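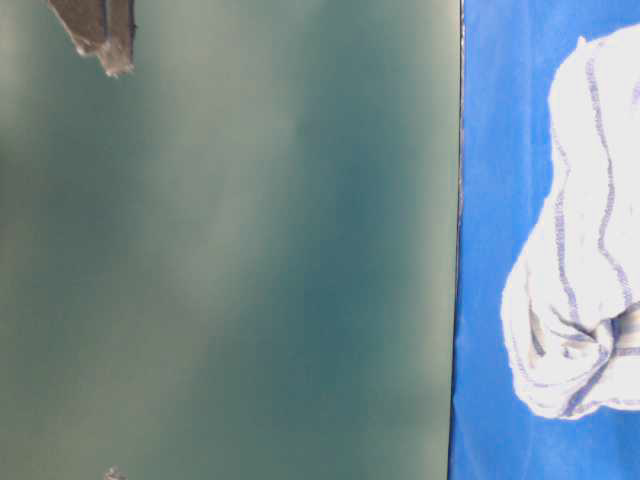
Ticket 376: Rallwood sheet cakes sinking in the middle, deck oven 2
Status: Closed
Opened by: Rizwan Bugti, morning bake, Gisetti kitchen
Product affected: carrot sheet cake, full tray, Rallwood recipe
Product not affected: lemon loaf, brownies, muffins

Problem as reported

Carrot sheets from oven 2 are rising normally for the first half of the bake and then dropping in the center. The edges are fine. When cut, there is a dense, damp band near the bottom, a finger wide at the worst point. Same batter baked in oven 1 has a slight dip but can be sold. Started in May, after we went through the last of the old flour. Nothing else was changed that I know of.

Batch size is 4000 g of batter per tray. Oven set to 350 F, bake time as printed on the card.

Log

5:10 a.m.
Checked the card against the master recipe from the Marino shop. They match. Scale checked with the test weight at 2000 g, reads correctly. Leavening is weighed on the small scale, which was also fine.

5:40 a.m.
Put two oven thermometers in oven 2, one front left and one back right, both on the middle rack. Set to 350 F and left it alone for a full preheat plus another half hour. Front left reads 330. Back right reads 349. That is a 19 degree difference across one rack. Oven 1 tested the same way is even from side to side.

6:15 a.m.
Door gasket on oven 2 looked at. It is flattened along the left side and has a split near the lower hinge. Steam comes out there once a tray is in. Gasket ordered from Gradutetti, part is in stock.

6:30 a.m.
Baked one tray in oven 2 and turned it at the halfway mark, as the card says. Center dropped within a few minutes of the door being opened. Baked a second tray without turning it. Center held better but the back edge was too dark to sell.

Comment from Rizwan: The turn has always been on the card and it was never a problem before. I don't think the door alone explains it.

7:20 a.m.
Agreed. Looked at the batter. The carrot is now being grated in the machine on the fine disk and goes straight into the bowl. Before, it was done on the coarse disk and left in a colander while the dry ingredients were weighed. Fine carrot gives up a lot more water. Asked the prep shift and they switched disks the same week the new flour came in, so the two got mixed up in the report.

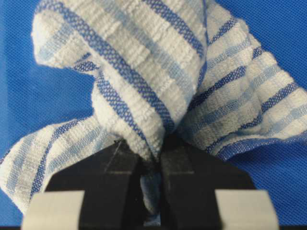
Striped towel, white and blue.

8:05 a.m.
Test batter A: new flour, fine carrot, not drained. Sank.
Test batter B: new flour, coarse carrot, drained ten minutes. Slight dip, crumb good all the way down.
Test batter C: old flour (borrowed half a bag from the Marino shop), fine carrot, not drained. Sank, same as A.

All three baked in oven 1, no turn. Flour ruled out. Please stop telling people it's the flour.

8:50 a.m.
Prep sheet changed. Carrot goes through the coarse disk, then into the colander for ten minutes, then gets pressed once with the back of a ladle. Do not squeeze it dry. One of the early tests was squeezed hard and the cake came out crumbly and wouldn't hold the cream cheese icing at the corners.

Asked if the drained juice should be weighed and the carrot topped up. No. Weigh the carrot after draining and use the weight on the card.

Next shift, 5:00 a.m.
New gasket fitted on oven 2. Thermometers back in the same two spots. Front left 344, back right 350. Good enough for sheet cake. Would still not use it for macarons.

5:55 a.m.
Two trays in oven 2 with batter made from the changed prep sheet. Turned once, at two-thirds of the bake time and not at half. Both flat across the top, no damp band. Skewer clean in the center and in all four corners.

Comment from Rizwan: Cut one at 7:30 once it was cool. Texture is right. Second one is iced and out front.

Changes made
Coarse disk, drain, weigh after draining. Card and prep sheet both updated.
Turn moved to two-thirds of the bake time for carrot only.
Gasket replaced, oven 2. Old one thrown out.

Still open
The fine disk is also being used for the zucchini bread. No complaints so far, but it has the same kind of batter and should be tested before the summer menu. Will be logged as its own ticket.
The thermometer at the back of oven 1 has a cracked face and needs replacing.

Closed by morning bake after three good shifts in a row. Reopen this ticket if the center drops again, and note which oven, which disk and whether the tray was turned.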